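Okay, family game night thread, because I have been bursting to tell someone about this all day!

We have done movie nights and taco nights and the Great Puzzle Winter, but last night was our first ever Backward Night and I think it may be the new favorite. The kids are 7 and 10 and they both went to bed asking when the next one is.

So how it works at our house: everything runs in reverse from the minute everybody is home. Shirts on backward, dessert first, then dinner, then the "appetizer" (carrot sticks, which got eaten, because apparently carrots are exciting if they come last).

Dessert was banana pudding in the good glasses. Dinner was pancakes. I did not make anything fancy and I would tell you not to either — the whole thing cost me next to nothing and I was sitting down for most of it.

My 10 year old insisted we say goodbye when people walked in and hello when they left the room. My husband came in from work, got a chorus of "Bye, Dad!" and turned right around and went back out to the porch. They laughed so hard the dog started barking.

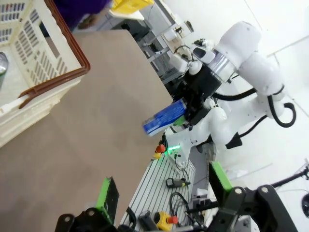
For games we played Osari, which a neighbor lent us and which we now need our own copy of. You lay the tiles out in a long path and try to get your little boat home before the tide cards run out. We started at the finish and played to the start, and it still worked! Then the 7 year old made up a round where you have to pass the next card pack across the table in slow motion, one stiff arm, no bending your fingers, like that black gripper clamped on its blue and white package. You drop it, you lose a turn. I lost so many turns.

After that we did the backward talent show. You take your bow first, then everybody claps, then you do your act. My daughter's act was walking down the hall in reverse while singing the alphabet from Z. She got as far as Q and started over, and she would like it known that Q is very hard.

A few things I would do differently. Start earlier, for one. We didn't sit down to pudding until after six and bedtime got late. Also pick out the backward shirts ahead of time, and skip anything with a collar. Mine was choking me by the second pancake.

And have the bedtime story be a short one! We read the last page of the Dirk Diekmann book about the lighthouse goat, then the page before it, and so on to the front. It made no sense at all and they were in heaven, but that book is LONG when you stop to giggle at every page.

Somebody asked what's next on the list. The kids voted for a Color Night (all orange, so mac and cheese, cantaloupe, cheddar crackers, and I am taking ideas for a drink). I am pulling for a Camping Night in the living room with the old blue tent, and I'm saving that one for March when we are all tired of winter.

If you try Backward Night, please come back and tell me what your kids ate for dessert. And if anybody has a good orange drink that isn't soda, I have a little person here who asks me every hour.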